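Hikcombe Automation
Grippers / Soft and compliant fingers / Trial and comparison service

Histard Clear Finger Set, trial kit

Order code: HC-262
Availability: trial kits are sent out from our workshop
Page last updated: 13 September 2025

Overview

The Histard Clear Finger Set is a pair of see-through gripper fingers with small tips, made for picking mixed items out of open bins. It is meant for people who already have an arm and want to find out whether a compliant finger will suit their parts before they buy one. The kit can be hired by itself or together with the Shibata stiff finger set, which fits the same base, so the two can be run one after the other on the same bin.

The fingers bend a little along their length when they meet something solid. Near the walls of a metal bin this matters a good deal. A stiff finger that comes down on a sloping wall will usually trip the arm's force limit and stop the cycle. The Histard finger slides down the slope and carries on, provided the approach speed is kept within the range given in the kit sheet.

What is in the kit

One pair of clear fingers
One spare pair of tips
Gripper base with mounting plate
Sarkus control box and power supply
Cable set with strain relief clips
Printed kit sheet with approach speeds and grip settings

The mounting plate is drilled for the common flange pattern. If your arm uses something else, tell us when you order and we will send an adapter with the kit. Adapters are charged separately and can be kept.

Trying it on mixed objects

We recommend starting with a small number of objects that differ in shape, surface and stiffness. Household items and toys work well. They are cheap, they are easy to replace, and between them they give most of the problems that real parts give. Our own bench trials use a KUKA arm over a grey metal bin, with a second bin directly behind it. Objects are picked from one and dropped into the other, then the direction is reversed, so nobody has to reset the bin by hand.

The round hairbrush is the item we get asked about most. The bristles give a poor surface for suction and the barrel rolls if it is pushed from one side. With the clear fingers we approach from directly overhead and close across the barrel. Picking by the handle is possible but the brush tends to swing on the way up. Toy building blocks are simple in the open and much harder when they sit close to a wall, where one finger has to get in behind. 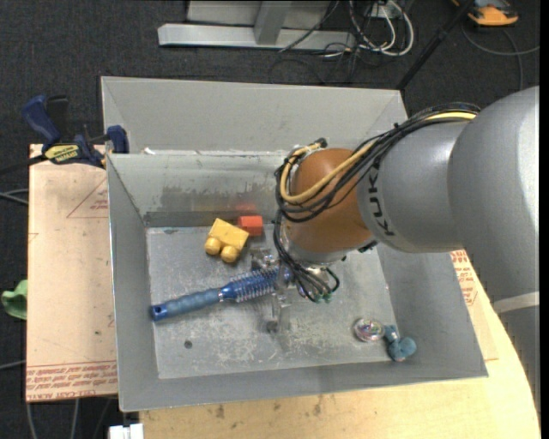 Comparison with the Shibata stiff set

The two sets were run on the same base, with the same arm program and the same objects. Each set made 74 pick attempts. The stiff set was quicker on blocks in the middle of the bin and held them more squarely. The clear set was better on the brush and on anything near a wall. On smooth round items there was little between them, and both dropped the heavier ones if the grip was set too low.

Stops caused by the force limit came to 13 with the stiff set and two with the clear set. If your bins have straight sides and your parts are all boxes, the stiff set is the better buy. For a mixed bin with sloping sides we would choose the clear set.

Tip wear is higher on the clear set. Scuffed bin floors wear the tips faster than smooth ones, so check them at the start of each day and change both together.

Fitting notes

Leave enough slack in the cables for the full turn of the wrist, and clip them to the arm above the last joint. Run the wrist slowly through its whole range before the first pick. Clamp the bin to the table. A bin that shifts between picks will spoil any comparison, even if the camera finds the objects again each time.

The control box takes open and close signals or a position value. Most customers use the position value. Settings are stored in the box when the power is off.

Hire terms

Kits are hired for 20 working days, counted from the day of delivery. Worn tips are not charged for. Broken fingers are charged at the spare part price. If you go on to buy the set, the hire fee is taken off the invoice.

Related products

Shibata stiff finger set
Sarkus control box, spare
Replacement tips for Histard clear fingers
Flange adapters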